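Skelen Table Oil No. 18
Hard-drying finish for tabletops, desks, benches and counters
Skelen / Finishes / Oils

1 quart can. In stock. Ships in the lower 48 only, on account of the postal service having opinions about flammable liquids.

Most tables are finished once, at the factory, by someone who will never have to eat at them. After that it's you, a wet glass and a slow decline. No. 18 is for people who have reached the decline.

It is a blend of linseed oil and resin, thinned enough to soak in and thick enough to stay put. You wipe it on, wait, wipe it off and go do something else. We have tried to make the instructions longer so they would look more professional, but that is most of them.

What it does
Darkens bare wood a little. Pale wood goes the color of weak tea, brown wood goes browner. If you want your pale wood to remain pale, buy Nestach White Wax and be careful with coffee for the rest of your life.

Dries to a low sheen. We don't sell a gloss version. People write in to ask for one, and we write back.

Can be patched. Sand the sad spot, oil the sad spot, and the edges blend in after a second coat. Try that with polyurethane and report back.

What it doesn't do
It won't fill dents. It won't hide the place where your nephew wrote his name with a fork. It will make the name easier to read.

It won't stick to old varnish, paint or laminate. If water beads on the surface, there's still something on there and you need to strip it first.

How to use it
Sand to 180 grit and vacuum up the dust. Stir the can, don't shake it. Flood the surface with a lint-free rag or a foam brush and keep it wet for 15 minutes. Wipe off everything that hasn't gone in, including the part you think looks nice wet. Leave it overnight. Two coats for a desk, three for a dining table, four if you have teenagers.

Do the underside too, at least once. Wood that drinks on one side only tends to curl toward the other, and then you own a very large serving dish.

OILY RAGS CAN CATCH FIRE BY THEMSELVES. Lay them flat outdoors until stiff, or soak them in water and seal them in a metal can. This is the one paragraph on the page with no jokes in it.

Coverage and drying
One quart covers 69 square feet of hardwood per coat. Softwood is greedier. Dry to the touch overnight, ready for light use in three days, fully cured in three weeks. Keep tablecloths off until then, unless you'd like one permanently.

Shades
Clear, Arellano Brown, Kositz Smoke. Arellano Brown is the one people order. Kositz Smoke is the one people order after looking at it on a phone.

On large tops
Big flat surfaces show every lap mark, so work in strips along the grain and keep a wet edge. Brown tops are the most forgiving and we recommend them to beginners and to anyone in a hurry.

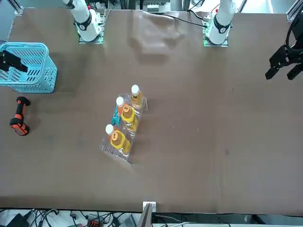 Large brown tabletop with a straight front edge.

Customer notes
"Put it on a workbench I'd been ignoring since March. The bench looks great, so now I'm afraid to use it." Zakhar Holovko

"Smells like my grandfather's garage. Four stars, he was a difficult man."

Sizes
Half pint, for one chair or a lot of spoons
Quart, for the normal run of tables
Gallon, for restaurants and optimists

Item no. 710-Q (quart). An opened can keeps for a year if you press the lid down properly, which means with a mallet and a block of wood. If it has grown a skin, lift the skin out and strain the rest through an old stocking. If it has grown a second skin, let it go.

Page updated Oct 11, 2025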